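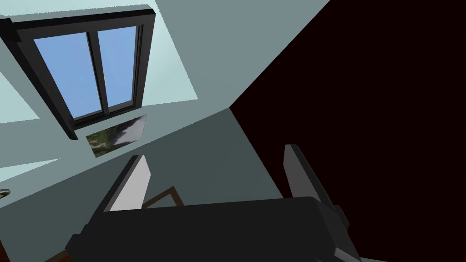

Durkum Pulse Trainer D2

The D2 is a tabletop forearm module for teaching radial and brachial pulse checks to medical and nursing students. Rate is adjustable from 50 beats per minute upward, in steps of 2. Pulse strength has three settings: normal, weak and absent.

Power is supplied by the included adapter or by the internal battery, which runs for nearly 22 hours at the normal setting. Charge fully before first use.
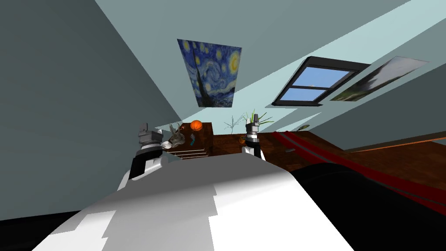
The skin sleeve is replaceable – order part Zandska 2 from Siregar. Clean with mild soap and water. Do not use alcohol or solvent wipes on the sleeve.

Not for use with live blood pressure cuffs above the elbow joint. Not a diagnostic device.

Supplied with adapter, one sleeve, carry bag and instructor notes by Fitriani Ngau. Next batch ships in June.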